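Wanpen Khamphan wants me to know that she has nothing against stone. She sold it for 11 years, first from a yard outside Sirstead and then from a showroom on Gollier Street, and she still has granite in her own kitchen. Her quarrel is with the people who talk about it.

"Lifetime surface," she says, and makes a face. "Whose lifetime? Ask them. They change the subject to edge profiles."

I had come with a list of questions about how to choose a countertop, and a fair amount of doubt that anyone who used to sell them could give me a straight answer. She now works for herself, charging homeowners a flat fee to read over their kitchen quotes before they sign. That is a sales pitch of its own, and I told her so.

"Sure it is," she said. "But I get paid the same if you buy the cheap one."

We met on a Tuesday at her dining table, where she had spread out a quote from a customer who had agreed to let me see it with the name blacked out. It ran to five pages. The price of the slab took up one line. The rest was cutting, polishing, delivery, sink cutout, faucet holes, removal of the old top, and something called a "care and protection package" at $536.

I asked what was in the package.

"A bottle of sealer, a bottle of cleaner, two cloths, and a certificate," she said. "Read the certificate. It covers stains if you can show you resealed on schedule and used their cleaner. Did you keep the receipts? No, you didn't. So it doesn't cover stains."

I pushed back a little. Some people do keep receipts. She allowed that her former business partner, Nuanchan Jitpraphai, keeps every receipt she has ever been handed, and said that if I was Nuanchan I should go ahead and buy the package.

The sealing question

Ask three showrooms how often granite needs sealing and you can come away with three answers. I did, the week before our interview. One told me every year without fail. One said never, because theirs was treated at the factory. The third asked whether I cooked with turmeric.

Khamphan thinks the third was the only one paying attention. Her own method is to leave a few drops of water on the stone, go do something else, and come back. "If there's a dark spot under the water, it's soaking in, so seal it. If there isn't, leave it alone. Some of the dense dark ones hardly take sealer at all. You're just wiping money on and wiping it off."

She is less firm about heat. Customers were told in her showroom that they could put a hot pan straight down, and she repeated it for years. "I said it because I was told it. Did I ever test it? No. I use a trivet." I asked whether she regrets telling people otherwise. She thought about that for a while and said she regrets the tone.

Color, and the small square of it

The part of the business she trusts least is the sample. A customer picks a color from a piece the size of a coaster, carries it home, likes it next to the cabinets, and orders a whole kitchen of it. Mixed stones, the tan and brown ones above all, can look like one thing in the hand and another over a long run.

"Go see your slab," she said. "Not the sample, not one with the same name. Names mean nothing. We had a beige we sold as Calado, and when it got slow we called it Lumo and it picked up again. Same block."

I asked if that was legal. She said she supposed so, as it was only a name, and that the customers seemed happy. 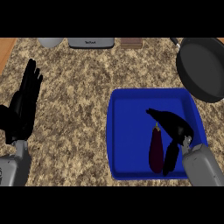

What she would buy now

Here I expected a recommendation and didn't get much of one. Khamphan would put laminate in a rental and feel fine about it. In her own house she would keep what she has, mainly because tearing it out would cost more than she thinks any countertop is worth. She has heard the claims for the newer engineered materials and is waiting for them to get old enough to judge.

"Call me when somebody's had one for twenty years and cooked on it every day," she said. "Then I'll have an opinion."

I mentioned that resale value comes up a lot in these conversations. Agents say a stone kitchen helps sell a house, and her old showroom said it too.

"Everybody who says that is selling either the stone or the house," she said. She went back to the quote and circled a second delivery charge on page four, which neither of us had noticed the first time through.

Contact the home desk | Copyright, all rights reserved | Back to top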